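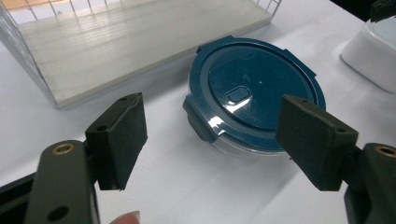 Clunent: email newsletters for small shops

By Fellix. Version notes updated November 21, 2023.

Write it, pick who gets it, send it. Clunent is our newsletter tool for stores, studios, repair places, anybody with a customer list and not much time. Runs in the browser. Nothing to install.

What it does

Newsletters, sale announcements, back-in-stock notes, welcome emails. Drag blocks in, type over the sample text, done. Saves as you go. If the browser crashes you lose maybe the last sentence.

Templates: 138 at the moment, more coming in January. All of them work on phones. Old Outlook is still old Outlook, so keep it to one column if your customers are mostly offices.

Your list

Upload a CSV or paste addresses straight in. Duplicates get merged, obvious typos in the domain get flagged (gmial and so on) and you decide. Unsubscribes are handled for you and can't be re-added by accident. People who ask to come back have to sign up again through a form. Yes this is on purpose.

Tags are free text. Use as many as you want but please agree on spelling with whoever shares the account, "VIP" and "vip" are two diferent tags right now. Fix is on the list.

Signup forms (Stindau)

Stindau is the form builder. Comes with every plan. One snippet of code for your site, or a hosted page with its own link if you don't have a site. Double opt-in on by default. Leave it on unless you have a good reason.

Fields: name, email, birthday, zip, plus your own. Shorter forms get filled in more. Email only is fine to start with.
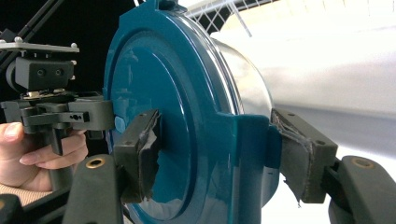
Teal end cap on a white tube

Picture blocks

Full width, half width or side by side. JPG, PNG and GIF. Big files get shrunk on upload, original stays in your library. Caption line is optional, leave the box blank and the space closes up. Add alt text, there's a box for it right under the caption and lots of people skip it.

Don't put the whole email in one picture. Spam filters hate it, and customers with images off see a blank page.

Reports (Mateos)

Opens, clicks, bounces, unsubscribes, per campaign and per tag. Mateos also shows which link got the clicks, by block. Open numbers run high because some mail apps load images on their own, so go by clicks if you're comparing two campaigns. Export to CSV or get the summary by email the next morning.

Heads up: reports older than 32 months are archived. Still there, just takes a while to pull up. Ask support.

Scheduling

Send now, send later, or send by the reader's local time. Local time needs a zip code on the contact, otherwise your account time zone is used. You can cancel a scheduled send until it starts. After that, no.

Test sends are unlimited. Send one to yourself and read it on your phone before it goes out to everyone. Check the subject line. Check the links!

Plans

Starter: free, one user, one list, small Fellix line in the footer.
Shop: up to 2000 contacts, three users, no footer line, all templates.
Shop Plus: bigger lists, automations, A/B subject lines. Contact sales for a quote, depends on list size.

Monthly or yearly billing. Switch up whenever, switch down at the end of the billing period. No setup fee.

Going over your contact limit doesn't stop a send thats already scheduled. You'll get a notice and then you need to trim the list or move up before the next one.

Moving from another tool

Export your contacts from the old place, including the unsubscribed ones. Really do include those, import them into the Blocked tab so nobody gets mail they already said no to. Templates don't transfer. Most people rebuild theirs pretty quickly, or we do it for you on Shop Plus.

You will need to verify your sending domain. Two DNS records, copy and paste. If somebody else runs your website, forward them the setup page from Settings, Domain.

Not included

Text messages, printed mail, bought lists. We don't send to bought lists, account gets closed.

Support

Chat inside the app on weekdays, email the rest of the time. Help pages are searchable and mostly up to date, the automations one is being rewritten. Screenshots there may show the old menu.

Get started

Make a Starter account with your email and a password. No card. Import a few contacts first and try a test send before you load the whole list.

Create account | Compare plans | Help pages | Contact sales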